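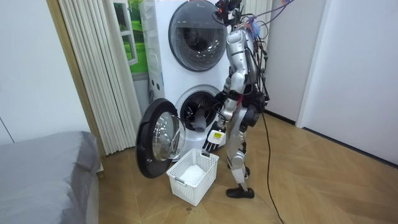 October 2019, kitchen notebook, gravy and rolls

Second round on the make-ahead gravy. Need it settled before November or we'll be doing it at the last minute again with the bird going cold.

Stock: turkey wings, two onions halved skin on, celery ends, one carrot. Roasted hard until the wings were properly brown, then covered with water and left on low. Last batch was pale and tasted like the pot. Much better color this time. Strained, chilled overnight, fat lifted off and kept.

Roux: 58 g of the turkey fat, same weight of flour. Took it to peanut butter color, maybe a shade past. Whisked in stock a ladle at a time. Lumps early on, went away by themselves so stop panicking and adding more liquid.

Too thick once cold. Sets like pudding. Loosens fine in the pan with a splash of stock but whoever reheats has to know that, so write it on the lid.

Salt: held back until the end. Good. The Trosbridge bouillon powder we tried last time is out, way too salty and you can't get it back out again. Rest of the jar can go in soup.

Splash of cider vinegar right at the end. Keep this. Tried sherry in a cup on the side, nice but sweet, next to the cranberry it would be too much.

Rolls. Dough rose slow, kitchen was cold. Divided at 58 g each, good size, dont go bigger. Brushed with butter before and after. First tray 300 F was a mistake, I misread my own note, they came out blond and leathery. Second tray 375, nice tops, bottoms a bit dark on the old Flikard pan. Use the light colored one or double up.

Froze 8 baked to see how they come back. Bag squashed flat under the peas, of course. Freeze on a tray first.

Still to do
- thaw gravy, check it doesnt split
- sage in the butter for the rolls? or leave alone
- try 125 g less flour in the big batch of dough, it was stiff to knead
- order wings early, Ezeani only gets them in when asked
- new thermomter, the Clalteck one reads low again, boiling water test was way off

Pie crust next time, no more gravy for a while.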